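Let the Robotics Club Do the Dusting

Every school robotics club I know of wants to build something that throws a ball. I love those clubs. I have judged three of their competitions and shouted myself hoarse at all of them. But the best student project I have come across in years has no ball in it, and no arena, and hardly any noise. It is about wiping furniture, and I would like a lot more students to try it.

The project belongs to the after-school club at Skovstead, run by Ingvild Sundqvist, who taught woodshop before she taught programming and still thinks like a woodshop teacher. Last June she told her students that they could enter the regional build-off again or they could pick one household chore and spend the whole year learning how people really do it. They voted for the chore. There are 34 of them, and I'm told the vote was close.

So they set about recording housework from the worker's point of view, hands and all, to use as training material for a small arm they call Brultolard. (I asked what the name meant. A ninth grader looked at me with pity and said it was just its name.) The club's rule is that you can't write a line of code for a task until you have done that task yourself, watched it back, and written down what your hands did.

That last part is what won me over. Try it with something easy, like wiping down a couch. You'd think the instructions would be short: get cloth, move cloth, stop. Then you look at somebody doing it and the whole thing opens up into a dozen small decisions.

Take a leather sofa with a wooden armrest. The right hand has the red cloth pushed into the place where the seat meets the arm and the back, and the left hand is flat on the cushion with the fingers spread. I must have wiped a thousand surfaces in my life and I had never once thought about my other hand! What is it for? Balance? Holding the leather still? Feeling how much the seat gives? The students argued over this for most of an afternoon, and Ingvild let them, and I can't think of a better afternoon in any classroom I've visited.
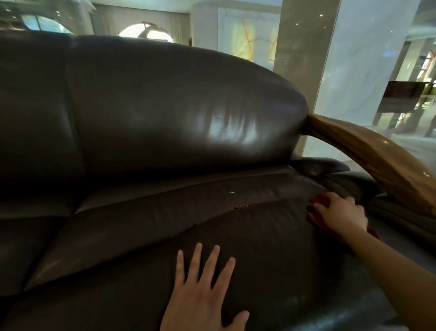 What the corner teaches

A flat seat is a pretty friendly problem. You can cover it in stripes, like mowing a lawn. The corner is where the trouble starts, and where I think the education starts too. The cloth bunches. Leather puckers where it is joined. There's a partly open zipper running across the seat just below the backrest, with little metal teeth that a cloth could catch on, and right beside all that soft stuff is a hard, polished curve of wood that wants a different touch entirely. And the leather is shiny, so a bright streak of glare sits on the backrest, and the students had to ask how a camera would tell a reflection from a smear. Or from a speck of lint, for that matter, and there's one of those as well.

One group wrote a page about pressure alone. Another wanted to define "clean" and got into such a tangle that they came back the next week with three definitions and a diagram. Tell me which ball-throwing contest gets fourteen-year-olds arguing about the meaning of a common adjective.

I do hear the objections. The first is that it's dull. Parents have said this to me, and so has a fellow judge whose opinion I respect. A competition gives kids a date on the calendar, a crowd, a trophy for the case by the gym. Watching hours of cloths and elbows does not. I'd say that depends on what you let students do with the hours. The Skovstead kids made a game of predicting where a hand would go next, and they were loud about it.

The second objection is cost, and there the chore wins easily. A neighboring team at Clandness spent 4000 dollars on its last competition machine, and it was a beauty, and it was taken apart for its motors the next fall. Brultolard's arm came secondhand, and the recordings are still there for next year's class to learn from.

The third is harder. People clean for a living, and a student project that studies their work ought to have something to say to them. I put this to the club and got a better answer than I expected. They had already decided to invite people who clean professionally to come in and correct them. A hotel housekeeper named Drakos spent two hours telling them everything they were doing wrong with a cloth — folding it, mostly, or failing to — and they rewrote half of their notes. Respect for the work is now in the grading sheet, worth as much as the code.

As of March 2021 the arm can wipe a flat board well and a cushion badly. It can't do a corner at all. Out of 100 tries at the seam where a seat meets an armrest, it managed 3 that the students were willing to call a pass, and one of those is disputed.

I think that's a wonderful score. Keep the ball throwers, keep the arena and the T-shirts. But if you run a club and you're planning next year, hand everyone a cloth first and see what they notice. Then write to Ingvild, who has a stack of notes on folding and is very glad to share them.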